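Running a sock-sorting demo at an open day: how should I set up the table?

Posted in Robotics > Demonstrations by Wokow

Our workshop has an open day in March and I have been given the bench with two small arms. The task is sorting socks into three plastic baskets by colour. I went to a similar demo at Ellis and took notes, but the operator was busy and I could not ask much.

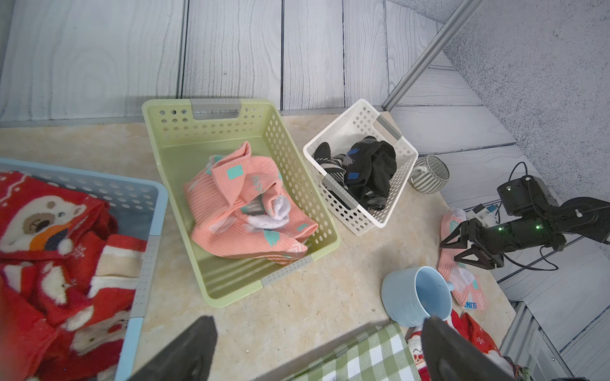 My slot is 20 minutes, repeated through the afternoon. What I need to know is whether to leave crockery on the table with the socks, and whether both arms should move at once. Visitors will stand on the open side, behind a rope.

2 replies, sorted by oldest

Emmett Abernathy
Leave the crockery in. A mug among the socks makes the picking problem visible to people who have never thought about it. Put it near the middle, where either arm can get round it.

Run both arms, but give each its own basket to begin with. If they share the centre basket you need an interlock, and a stopped arm looks like a fault to visitors. Bolt both bases to the same rail and check the bolts before each slot. Tie the cables so that the loops clear the elbows at full reach.

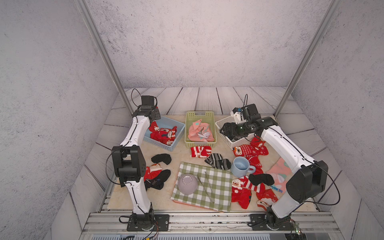 Choosing the socks

Use thick patterned ones. Plain black socks lying on top of each other are hard to separate, for the cameras and for the audience. We kept 44 in a box and put out a fresh handful for each run. Anything with a pom-pom or a fleecy lining needs a wider opening on the fingers and a slower lift. 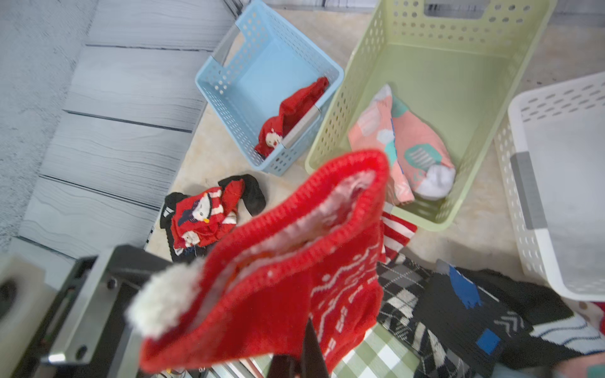 Set the closing force by hand on the thickest item first, then try the thinnest. If the thin one slips, change the finger pads before you raise the force. Reset the table between slots from a printed layout, otherwise the runs drift and you cannot compare them.

Vultis
Agree with most of that. We just used one arm and it was fine. Bring spare fuses.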